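An afternoon at the Droltix open day

Posted in: Days out, Work
9 comments

I finally went to the Droltix open day in April, after missing it twice. They have a unit at the back of the Pinheiro estate, past the tyre place, and if you come by bus you have to walk the last bit along a road with no pavement. I got there at ten to two. The sign on the gate still had the name of the previous tenant on it, so I walked past it once.

You sign in, you get a sticker and a leaflet, and then you wait by the tea urn until there are enough people for a tour. Our group was mostly people from packing and small food firms, plus a father with two teenagers. I went because we fill and pack bottles at work, on a line that is mainly people and one old conveyor, and my manager wanted somebody to have a look before we talk to any sellers.

The tour was led by Belmiro Sequeira, who runs the software side. He talked for a good while about Ditby, their planning program, and showed us how they build a job in simulation before they let it near a real cell. The simulated cell was up on a big screen and he left it running while he took questions. He said they had been through 425 runs of the bottle job that week and that he had stopped watching them after the first morning.
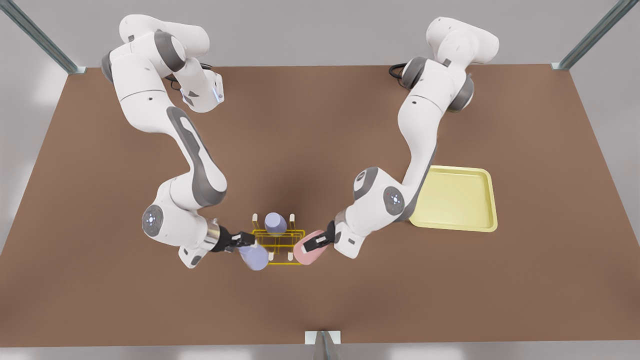
What I wanted to know was how they deal with two arms working in a small space, as that is the bit that worries me about our own bench. We have a rack at the end of the line that two people load together and they knock hands all day. Belmiro's answer was that most of the planning time goes on exactly that. With the lavender bottle in one gripper and the pink one in the other, both tipped over and only a small gap between them at the front of the yellow rack, each arm has to know where the other is and also what it is carrying. He said people tend to plan for the arm and forget the bottle. The elbows are kept well out to the sides so that only the wrists come into the middle. I asked whether it would cope with our tall bottles and he said he would want to see one first, which seemed fair.

One of the teenagers asked if the colours mattered. They don't to the planner, he said, they just make it easier for the person at the screen to say which bottle they mean.

After that Margarida Simões took us through to the workshop, where the real machines are. We had to stay behind a yellow line and leave our bags on a shelf. She was demonstrating Flillau, which is their name for a small cell meant for firms that have never had a robot. It was switched off for the first part while she explained the guarding and the stop buttons, and then she ran it with boxes. It was slower than I expected. She said they slow it down for visitors and you can ask for it at full speed if you stay behind at the end. I had a bus to catch so I didn't.

I asked her about cost. There is no price list and they quote after a site visit. She did say that installation usually takes roughly 9 weeks from the order, and that most of the delays come from the customer's floor not being level. Ours isn't, I already know that.

Parking looked tight for those who drove. The tea was free and there were toilets by the entrance. The leaflet is mainly photographs of the building, so take a notebook if you go. I've got Margarida's email for the site visit form and will send it off once I've measured the bench.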